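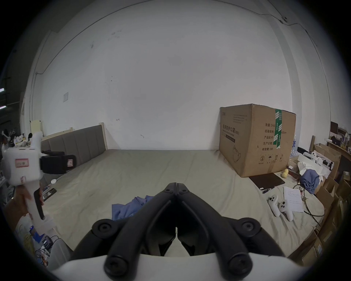 Notes for Thursday, Ackroyd room, 3 pm slot
Comparing two hand-held grippers for household tasks
Ute Brandes, Wallatcombe

Start when the door is shut. Title up, say name, say where I work. Thank Pulcombe for the loan of the second gripper.

1. What we wanted to know

We had two hand-held grippers and money to build more of one of them. The first is our own, with jointed fingers that meet at a point. The second is the Pulcombe one, with flat parallel jaws. Both are held in the hand and both carry a wrist camera. The question was which one gives us recordings we can use without too much throwing away.

We left the arms out of it until the last week. Say this early, somebody always asks.

2. The tasks

Mostly cloth. Picking up a garment from a bed, folding it once, putting it on a pile. Then small things: a soft toy, a phone, a sheet of paper. Cloth on a made bed is harder than cloth on a table. The surface gives when you press on it, and the fingertips catch the sheet as well as the thing you are after.

Same people used both grippers, order swapped halfway through. We recorded 859 attempts in October and kept every one, including the bad ones.

3. Tracking

Spend a bit longer on this slide.

We tried a VR headset and its controllers for tracking, against the tracking we get from the wrist camera alone. A plain wall and a pale sheet are poor for camera tracking, there is very little for it to hold on to. Close to the bed, with the fingers filling the bottom of the view, it has even less. The VR set coped better there but it wants a clear line to the controller, and people turn their wrists away without noticing.

Of the attempts we threw out, 42 were lost to tracking and had nothing to do with the gripper. I have taken those out of the comparison. Point at the footnote.

4. Fingers

Pointed fingers: good on the edge of a garment, good on paper if you come in low. Poor on anything round. The toy rolled out of them more often than I would like.

Parallel jaws: the other way about. Fine on the toy and the phone, clumsy on a single layer of cloth. People ended up pinching a big handful and shaking it.

We had three sets of tips for our own gripper. The soft ones wore through after almost 300 closes. The ribbed ones are what we use now.

Play the short clip. If there is no sound, carry on, it isn't needed.

5. On the arm

Last week only. Skalex controller, both grippers fitted in turn, same cloth task. The pointed fingers need a slower approach near the mattress or they dig in. The controller lets us cap the downward force and that helped. I don't have enough runs to put a number on it and I won't give one if asked.

6. What we are doing next

Building more of the pointed one, with a wider opening. Moving the camera up and back a little so that the fingers take up less of the picture. Keeping the VR tracking for bed work and dropping it for tables.

Questions. If it runs over, skip the spare slide on cable routing and offer to send it round.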